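Rapport d'avancement – lot 3, logiciel de commande bimanuelle
Destinataire : Dayana Arango, suivi des projets, Clasent
Rédaction : Elsa Huttunen et Todor Obradović, équipe Imance
Période couverte : jusqu'à fin octobre

Le travail du trimestre a porté sur trois points du plan : la planification conjointe des deux bras, la perception des objets à l'intérieur de l'électroménager et l'outil de relecture des essais. Les deux premiers sont dans les temps. Le troisième a pris trois semaines de retard, voir plus bas.

Planification. L'ancien planificateur traitait chaque bras séparément et vérifiait les collisions après coup. Il a été remplacé par une version qui cherche une trajectoire pour les deux bras dans un même espace, avec le plan de travail et la porte du lave-vaisselle comme obstacles fixes. Le temps médian de calcul est passé de 500 à 186 millisecondes sur le poste embarqué. Il reste un cas défavorable : lorsque les deux poignets se trouvent près du bord avant de la machine, le planificateur échoue parfois et rend la main à l'opérateur. Paavo Tuominen travaille sur une pose de repli intermédiaire.

Perception. Les paniers à picots posent toujours problème à la carte de profondeur, qui les voit comme une surface pleine ou ne les voit pas du tout. Nous avons ajouté un modèle géométrique du panier, recalé sur la façade de l'appareil à chaque début de séquence. Le jeu d'essais annoté compte maintenant 1 104 séquences, toutes enregistrées dans la cuisine d'essai d'Ulberg.
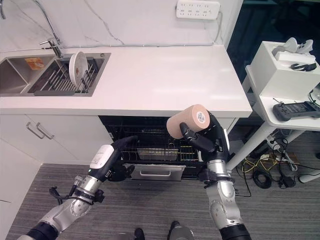 Poste cuisine : main gauche tendue vers le panier du lave-vaisselle, rouleau beige tenu par la main droite.

Commande des mains. La consigne de fermeture des doigts est désormais calculée à partir de l'effort mesuré et plus seulement de la position. Sur les objets cylindriques, le taux de prise stable atteint 87 % au banc. Les assiettes n'ont pas encore été évaluées avec cette version – la campagne est prévue pour le mois prochain. La téléopération reste disponible à tout moment et la reprise en main par l'opérateur est journalisée avec l'état complet des deux bras.

Outil de relecture. Le retard vient de la synchronisation des horloges entre la caméra de tête et les contrôleurs de bras. L'écart, corrigé à l'enregistrement, subsiste dans les fichiers anciens. Ilari Lehtinen a écrit un script de conversion ; son passage sur l'ensemble des archives demande encore une validation. L'interface elle-même, reprise du module Kinnunen, est utilisable en interne.

Points ouverts
– Licence du solveur : la version actuelle expire avant la fin du lot. Devis demandé.
– Accès à la cuisine d'essai : nous souhaitons conserver le créneau du lundi jusqu'à la livraison.
– Livrable 3.2 (documentation de l'interface de planification) : version préliminaire jointe, relecture attendue de votre côté.

Aucune modification du budget n'est demandée pour la période suivante. Le report de l'outil de relecture ne décale pas le livrable 3.3, qui dépend seulement du format de fichier, déjà figé.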